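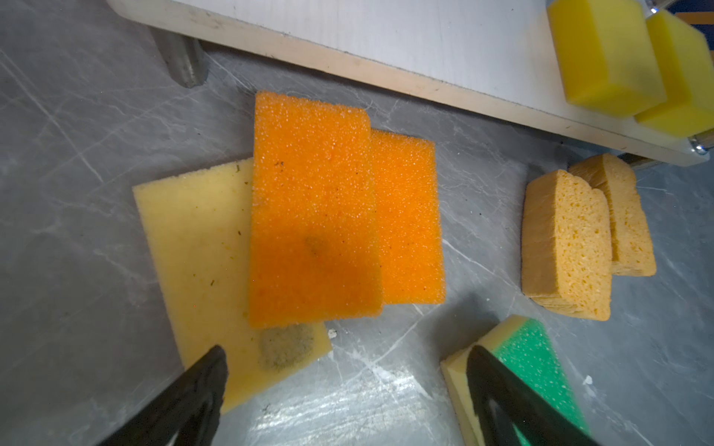 Sponges on the marble, Thursday.

Search this blog Go

I've been trying to write first thing in the morning again, before the day gets its hands on me, and I wanted to tell you how that's been going. The goal is 500 words. Some mornings I get 700 and feel like a queen, and some mornings I get 100 and a cold cup of coffee.

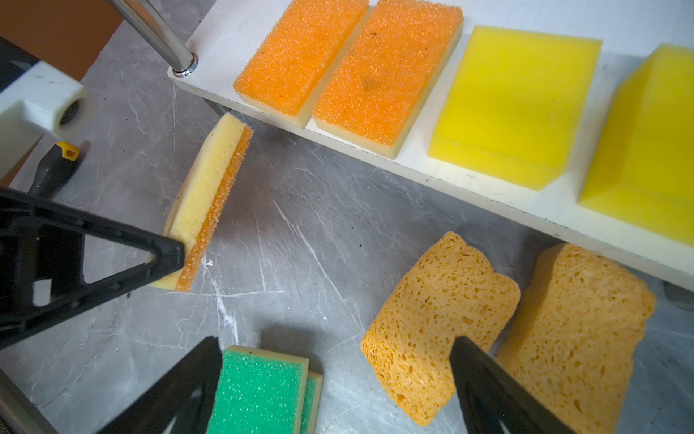 My friend Reet Rozīte, who I met at the Ustville writing group, swears by stopping in the middle of a sentence so there's something waiting for her the next day. I tried it and spent nearly the whole next morning wondering what on earth I'd meant! But I do like her other trick - she reads the last page out loud before she adds a word to it. 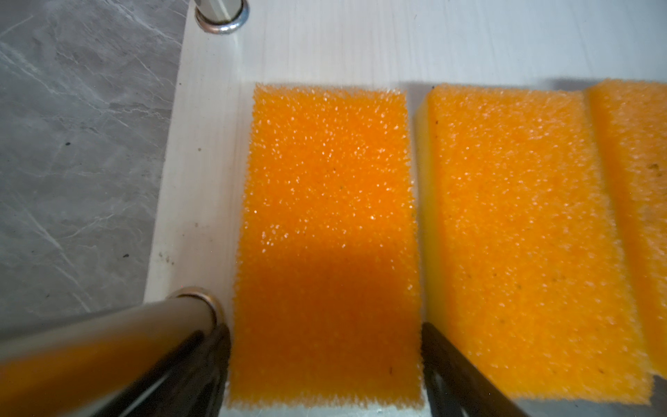

So that's what I do now, quietly, so I don't wake the house. My story is still set in Plonomport, still raining, and the ferry captain still hasn't said what he wants. I may have to let him be rude to somebody and see what comes out.
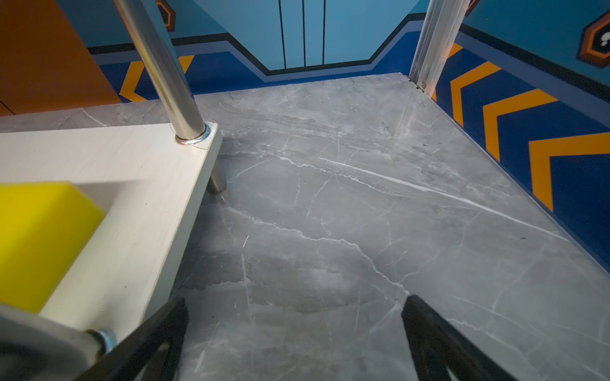 Yellow sponge, white board.

If you have a morning routine of your own, do leave me a comment, I read them all.

Last updated in May

Get new posts by email. Subscribe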